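Solid fence or slatted for a windy garden?
Posted 2025-02-20 by claypatch

We need to replace the boundary fence along our back lawn. The garden faces west and gets the full force of whatever comes over the fields. Two quotes so far. Ocampo want 2584 for closeboard with concrete posts. Vivden came in lower but only do slatted panels on timber posts. The old fence was closeboard and three posts snapped at ground level in the January gales. I like the privacy but don't want to be doing this again in five years. What have other people gone for?

hedgerow_ian
Slatted, every time. A solid fence acts like a sail. Wind hits it, goes over the top and drops down hard on the other side, so your borders get flattened anyway. Gaps let some of it through and slow it down.

mossbank
Disagree. Ours is closeboard, concrete posts set 2 feet down, and it hasn't moved in eleven years. If his posts snapped at ground level they were rotten. That's a post problem and would have happened with slats too, just later.

claypatch
They were rotten, to be fair. Softwood straight into the ground, put in by whoever had the house before us.

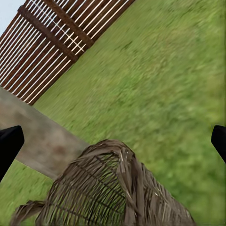
The other thing is the path. It runs right beside the fence line, so there isn't room for a hedge as well unless I lift it, and I'd sooner leave it where it is. Would slats with a climber on them give enough cover in summer?

hedgerow_ian
Yes, but go easy. A big ivy on slats fills all the gaps and you're back to a solid fence, with a lot of weight on it. Clematis is fine. Cut it back in spring.

tupperlane
We had slatted from Detelwood, 30 mm gaps. Good in the wind. You can see next door's washing through it all winter, and they can see ours. Cost us 1084 for the panels, fitted them ourselves over a weekend in May. Posts were extra.

mossbank
So you've paid for a fence you can see through.

tupperlane
I've paid for a fence that's still up. The neighbours aren't that interesting.

claypatch
Leaning towards slats on concrete posts, if Vivden will quote for it. I'll ask about narrower gaps too.

Comments (3)

pennywort: Check the deeds before you order. Some have a height limit on the boundary.

rookfield: Used Akeo fence paint on ours. Slats take twice as long as you think, so do them before they go up.

mossbank: Still say closeboard.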